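4. Hanging the wall panels

Before you start, let the Lurnby panels lie flat overnight. Panels that have been rolled need longer.

1. Wipe the wall with a dry cloth. Do not use polish.
2. Mark a level line 102 cm above the skirting board.
3. Peel back 15 cm of the backing paper – no more – and press the top edge to the line.
4. Work downwards, smoothing from the middle out.
5. Trim the foot of the panel with a sharp knife.

Caution: switch off the power before cutting round sockets.

Note: with a repeating print, match the pattern at the join before pressing the second panel down. 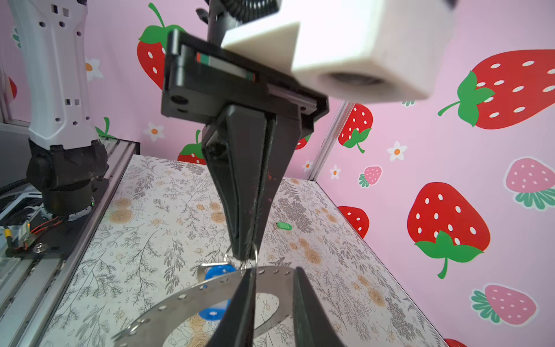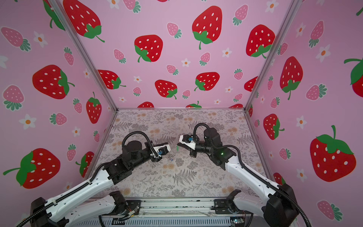
6. Leave for 9 hours before putting furniture against the wall.

Spare panels are ordered under part 131.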